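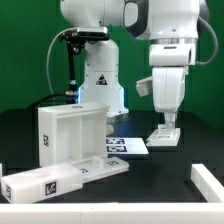

Bo-ram Wi is going to be a mother again, and she could not keep the secret any longer! The singer and sometime talk show host told listeners of her morning radio program in Plamdale that she and her husband, restaurant owner Junhao Pan, are expecting their second child in January. She said it a little before 9 a.m., right after the traffic report, and by her own account she had meant to wait another week. Wi says the nursery is the one room in the house where she wants nothing with a cable on it — just a rocking chair, a lamp and the quilt her mother, Sun-ja Bae, sewed for the couple's first child.

That first child, a daughter named Yeon, is 3 and has plenty of opinions about the whole business. "She asked if the baby could come on a trial basis," Wi told listeners, laughing so hard that her co-host, Gil-soo Gil, had to read the weather for her. "I said no, sweetheart, this one is staying."

Wi and Pan have been married for 11 years. They met when she was singing at the Tellitz, a supper club that had 116 seats and, as she likes to remind people, a very drafty stage door, where Pan was working in the kitchen and used to save her a bowl of soup after the late set. He still makes that soup, she said, and it is just about the only thing she has been able to eat this fall.

Fans who hold tickets for her winter dates need not worry too much. Her manager, Sang-wook Ma, said the shows will be moved to the summer and all tickets will be honored. Her new album, "Nullora," with 19 songs, is still coming out as planned.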